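Sammont publishes working rules for hand-held gripper recording

Last updated: December, 16:40
Reading time: 3 minutes

Sammont has published a set of working rules for teams that record manipulation tasks with hand-held grippers in shared offices and workshops. The document covers desk layout, marker placement, bystanders and the handling of faces in stored footage. It is voluntary and carries no certification mark.

The text was drafted over nine months by a working group chaired by Gülizar Soylu. It draws on a review of 1,133 recorded sessions supplied by two member firms, Vullberg and Loder. Of those, 568 were found to have at least one fault that would have been caught by a check before recording began. The most common was a fiducial marker that had been moved between takes without a new calibration entry in the log.

Under the rules, a marker must stand on a fixed surface and be visible from the starting position of the gripper. Any change to its place ends the session. The operator closes the log, records the new position and opens a fresh session number. Cube markers are permitted on the same terms as flat ones, provided that each printed face has its own identifier.

Light levels are dealt with in section 4. The group set a minimum of 700 lux at the work surface and asks that ceiling lights and pendant lamps in view be left either on or off for the whole session. Daylight from glazed doors is allowed but must be noted.

The longest section concerns other people. Many sessions take place in open-plan rooms where colleagues walk past, sit nearby or use a walkway overhead. The rules require that everyone who regularly works in the room is told in writing that recording takes place and which hours it covers. Faces must be obscured before footage leaves the site. The unaltered files may be kept for 30 days for fault checking and must then be deleted.

Charalambos Tzavaras, who edited the section, said the working group had considered requiring screens around each desk. "We dropped it. Screens change the background and people lean over them anyway. Obscuring faces at the point of storage is easier to audit."

Mobile robots and legged machines in the same room are treated separately. They may remain powered during hand-held recording only if a named person has charge of them. Fixed arms on or beside the desk must be isolated unless they form part of the task.

Loder has said it will adopt the rules in full. Vullberg will apply all sections except the deletion period, which it wants extended. Comments on the first edition are open until the spring, and a revised text will follow.

Comments (3)

Fernanda Veloso
Does section 4 say where on the surface the reading is taken? We get quite different values at the centre and the corner of the same desk.

Nuanchan Saithong
Fernanda, it is the starting position of the gripper. See the note under the table in 4.2.

Zübeyde Polat
The 30 days is too short for us. Faults often come to light when the data is first used, and that can be months later.

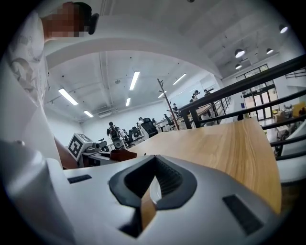
A hand-held gripper at a desk with a cube marker in an open-plan workspace.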